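Project report — bedding storage in small rooms (draft 2)

Started from the Hubmann survey in November, 80 forms handed out in the Skonska building, 19 came back. Low, but the answers repeat a lot so we went with it. Main complaint: the comforter. Takes up the whole bed in the daytime, no closet is deep enough, ends up in a heap.

Method: each of us tried 2 ways of putting one away, every morning for the trial period. Folding in thirds — neat, slow, slides off the shelf. Rolling and tying — faster, but the roll opens up again if the cord is loose. Quilted ones fold better along the stitched seams, we should of noticed that earlier and made it part of the instructions.

Bag test: Nandik bag was too short for a full size comforter, zipper wouldnt close. Firedine bag closed but needed kneeling on it. Both go under the bed fine.

Results: rolling won for speed, folding for looks. Most people in the trial quit after a few days and went back to the heap. We think that counts as a result.

Problems — light in the rooms is bad in the mornings, so some notes on creasing are guesses. Budget was almost 1000 including the bags, need to check the receipts again. Still to do: table of times, fix the page numbers, second bag size.
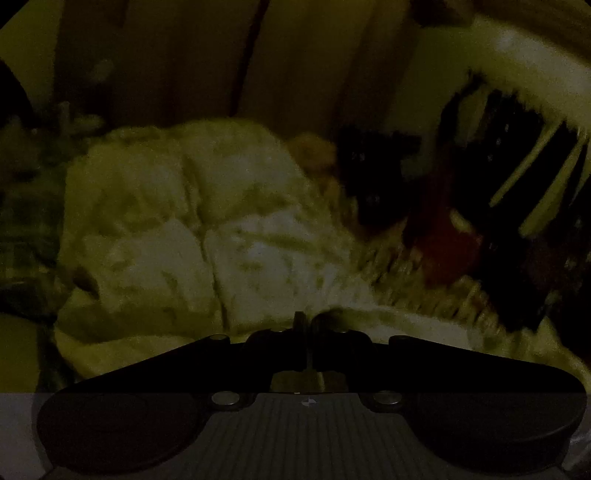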